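FOR IMMEDIATE RELEASE

Lastier opens garment repair and care counter at Drasemus mill building

Walk-in mending, hand washing and line drying starting in July — drop-off locker in Skarico to follow

Lastier, the clothing repair shop that has run out of the back of the Lykkegaard fabric store for the past six years, is moving into its own space. Ground floor, old Drasemus mill, river side entrance. Doors open in July.

The new counter takes in mending, alterations, hand washing and re-dyeing. Same staff, same price sheet for now. Hours will be 8 a.m. to 6 p.m. with a late pickup until 7:30 once a week, day still to be set with the building.

The shop closed out last year with 2,519 finished repairs, up from 1,307 the year before. Most of the growth was small stuff. Hems, zippers, knit holes, linings. The wait at the old location got as long as five weeks last winter and we were turning away coats by the end of it, so the move was overdue.

"We ran out of rack," the shop said in a statement. "People were very patient with us. We had finished work hanging in the stairwell and the fabric store was kind about it longer than they had to be."

What is new

The care side is the big change. Until now Lastier only took clothes for repair and sent them back out the way they came in. At Drasemus there is a wash room with two deep sinks and a separate air drying room with a dehumidifier and a fan on a timer. No tumble dryers. Wool, silk, swimwear, dancewear, hosiery and anything with elastic in it will be washed by hand and dried flat or hung, depending on the fabric.

Turnaround for hand wash only is three working days. Heavy knits take longer, plan on a week. Rush service is not offered on wool at any price, please don't ask the counter staff, they can't make it dry faster.

Dyeing is limited to black and navy to start. Faded black cotton is the most common request by far and the dye pots are set up for that. Items have to be mostly natural fiber. Polyester does not take the dye we use and will be returned undyed, no charge. 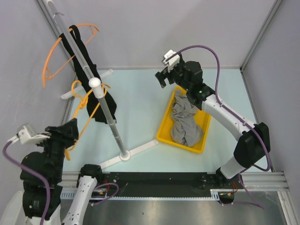

Prices for care are by the piece. Hosiery and leggings $4, blouses $7, light sweaters $9, heavy sweaters $14. Dyeing starts at $22 per item. Repairs are quoted at the counter as before, minimum $8. Lykkegaard store card holders keep their ten percent off through the end of the year.

Why line drying

We get this question a lot so a few words on it here. A good share of the repairs that come across the counter are heat damage one way or another. Waistbands that have gone slack, leggings that bag at the knee, bra straps that won't hold. High heat is hard on elastic and it shrinks some wool past saving. Hanging clothes up costs nothing and it buys most of them a couple more years.

Some basics from the shop, free to reprint:

Roll wet knits in a towel and press, don't wring. Then lay them flat. A wet sweater on a hanger grows at the shoulders and it does not come back.

Tights and stockings go over a rod or a smooth bar. Keep clothespins off the toes, or pin at the waistband if you have to pin.

Dark colors inside out, out of direct sun. Sun is fine for white cotton and not much else.

Leave a hand's width between pieces. Crowded racks are where the musty smell comes from.

Zip up zippers and hook hooks before washing. Half our snag repairs start with an open hook.

A longer version will be printed on a card at the counter, English and Spanish.

Mending classes

Evening classes come back with the new space. The old location had one table and we could seat six. The new room seats 14. First round covers sewing on buttons, fixing a hem by hand, and darning a sock. Bring your own sock. Second round is zippers and is only for people who have done the first or can already thread a machine.

Classes are $18 and include thread and needles. There are 101 people on the waiting list carried over from spring and they'll be contacted first, in the order they signed up. If you changed your email address since then please call or stop in so we can fix it. Open sign up starts after the list is cleared, probably late summer.

Skarico locker

A drop-off locker is planned for the Skarico transit stop, next to the bike cage. Customers will be able to leave a bag with a tagged order slip and pick up from the same locker. Timing depends on the power hookup, which is out of our hands. We had hoped to announce both on the same day. It will hold regular repairs and hand wash only — no leather, no wedding clothes, nothing over 15 pounds.

Moving dates and pickup

The Lykkegaard counter stops taking new work two weeks before the move. Finished orders can be picked up there until the last day, after that everything goes over to Drasemus. As of this week there were 208 finished pieces that had not been picked up, a few of them from last fall. Please check your drawers for the yellow slip. Anything unclaimed 90 days after the move gets donated, as it says on the back of the slip.

Lost the slip? Bring an ID and be able to describe the item. "Blue pants" will not be enough, we have alot of blue pants.

Gift certificates from the old location are good at the new one. No expiration.

Parking and getting in

Use the river side entrance. The street side doors belong to the other tenants and the front desk there can't take packages for us. There is short term parking along the wall, 20 minutes, and a ramp at the left end of the loading dock. The bell is low enough to reach from a chair. The number 4 bus stops across the bridge.

Hiring

Lastier is looking for one full time repairer with machine experience and one part time person for the wash room. The wash room job is on your feet and involves wet hands all day, gloves provided. Sewing skill not required for that one. Apply in person or by mail to the shop, attention hiring. Bring a sample of mending if you have it, any garment, doesn't need to be fancy. We would rather see a plain patch that holds then a pretty one that won't.

About Lastier

Lastier repairs and cares for everyday clothing. It began as a single sewing machine inside the Lykkegaard fabric store and now employs seven people. The shop takes work from walk-in customers, two school theater programs and a local dance studio. It does not sell new clothing.

Press contact

Lastier press desk, Drasemus mill building, ground floor, river side. Phone is answered 9 a.m. to noon. Press visits to the new space can be set up for any morning in the week before opening. Please give a day's notice, the floor in the wash room is still being sealed and parts of it may be closed off.

###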